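Recording shared table lifts with two arms

A walkthrough of how we record the table task for the Jellent study, in which a person holds one long side and two robot arms hold the other.

Step 1. Set the grip
Bring both grippers in level at the near edge, well apart. The partner takes the two far corners.
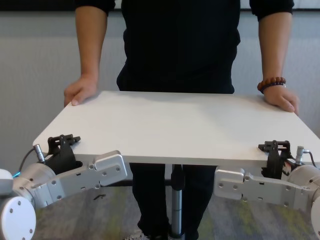 Close the left gripper first, then the right. We use 94 on the closing scale. At 1000 the top marks.

Step 2. Check the wrist views
Look at each wrist camera before you go on. You want a finger on either side of the edge and the partner's nearer hand in view.
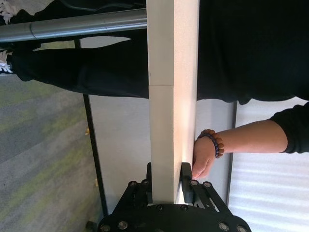
Step 3. Record
Start logging, wait for the tone, then lift together. Keep each run under 300 frames. Lower the table, open both grippers and back them off a little.

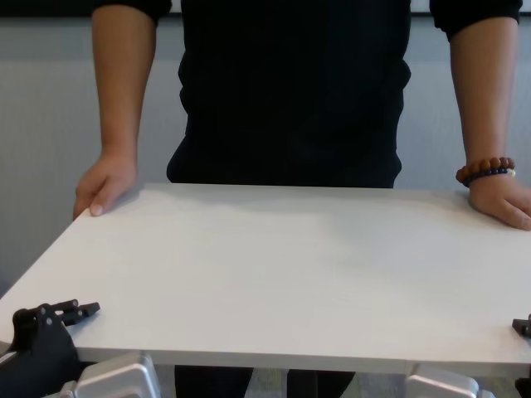 Leave the partner's hands where they are until the log has closed. Stopping early lost us a good few runs in September.

We kept 469 runs. Donal Cullinane's script for trimming them is in the Grammont folder, under tools.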